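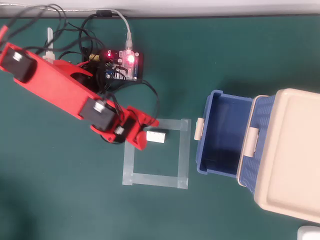 Brick into basket: how are you all recording your demos?

vestley_bench
Right, so I've got the red arm bolted together and the job is dead simple. Pick the white brick up from inside the tape square, drop it in the blue basket. I've been guiding it through by hand with the motors slack and saving the joint positions as I go. Eighteen goes recorded on Thursday evening and the playback is jerky as anything. Is it me, or should I be driving it remotely with a second arm?

rosi_barros
Second arm, every time. When you push the joints about yourself your hand is in the overhead view, and then when it runs alone there's no hand. Mine went completely daft over that. I built a cheap leader out of spare servos and never looked back!

Emerson M
Disagree with Rosi a bit. If you're only replaying joint positions, the camera doesn't come into it, so hands don't matter. vestley, are you replaying or training something on the pictures?

vestley_bench
Training, sorry, should have said. Replay was just to check the recordings before I fed them in.

Emerson M
Ah. Then she's right and I'll pipe down.

jucelia_b
Before you build anything, have a look at your cables. That black loop hanging under the gripper servo would drive me up the wall. It's near the jaws and it'll be in a slightly different place every time you record. Clip it back along the arm (small zip ties, leave some slack at the elbow).

vestley_bench
Fair. I'd stopped noticing it.

ronaldo_p
Also, are you moving the brick between goes? It's up by the top edge of the square in your picture, with the rest of the square bare. If it's there every time, the arm will learn that spot and nothing else.

vestley_bench
Er. Mostly there, yes. The gripper reaches it nicely.

ronaldo_p
Well, there you go. Use the whole square, and turn the brick a bit as well.

rosi_barros
And do more of them. I had 582 before mine was any good.

Emerson M
582 is way over the top for one brick! I'd do eight spots in the square, a handful of slow goes at each, and see where it fails.

rosi_barros
Slow is exactly how you get an arm that dithers over the brick for ages. Do them at normal speed.

Emerson M
Steady, then. We've had this row before.

vestley_bench
OK, tying the cables back tonight and I've got enough servos for a leader arm if I raid the old Vemetti kit. Does the leader need to be the same size as the arm it's driving?

jucelia_b
Same proportions makes life easier. Print the same links and leave the gears out if you can, so it moves freely.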